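Judex Awards Night: Your Questions Answered

How do I get tickets?
The ballot opens in February and stays open for 13 days, so there's no need to sit up till midnight with your finger on the button (though we know some of you will!). Winners are picked at random.

Can I see the stars arrive?
Yes, and do come along, it's lovely fun. The fan pens by the Plornenden hold 2,000 and the first cars pull up at 4pm.
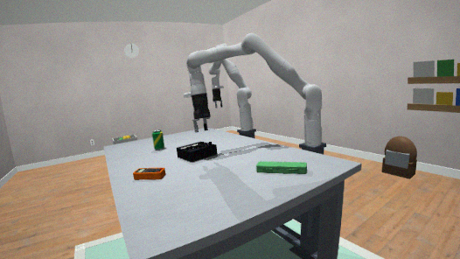

Siyabonga Pillay wrote to ask whether the feuding hosts from last year will be sharing the stage again, as he'd rather enjoyed the sniping. They will, for the opening number at least, and we're told they're on speaking terms.

Will there be autographs?
Some guests stop and some hurry straight in. Emília Doležal signed for ages last time, bless her, but please don't bank on it.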